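Todwood Disassembly Cell: Frequently Asked Questions

What does the cell do?
It takes parts out of retired desktop towers so they can be tested, resold or recycled. Flimetby sells it as a complete bench with one arm, the control software and a parts tray.

How should a tower be loaded?
On its side, with the side panel already off. Your operator does this step.
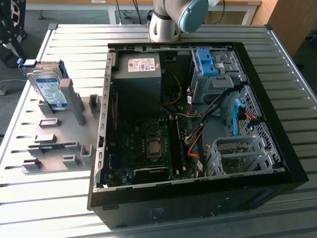 Drives go in the upright slots of the tray, and smaller boards have their own slot. Trays for other part sizes can be ordered in grey only.

Which cases are supported?
The standard library covers 23 models. New ones take up to five working days to add.

Is training included?
Yes. Abelardo Ocampo runs a three-hour session at your site.

Can I rent before buying?
Yes, through Gratasier, from January. The deposit is $2000.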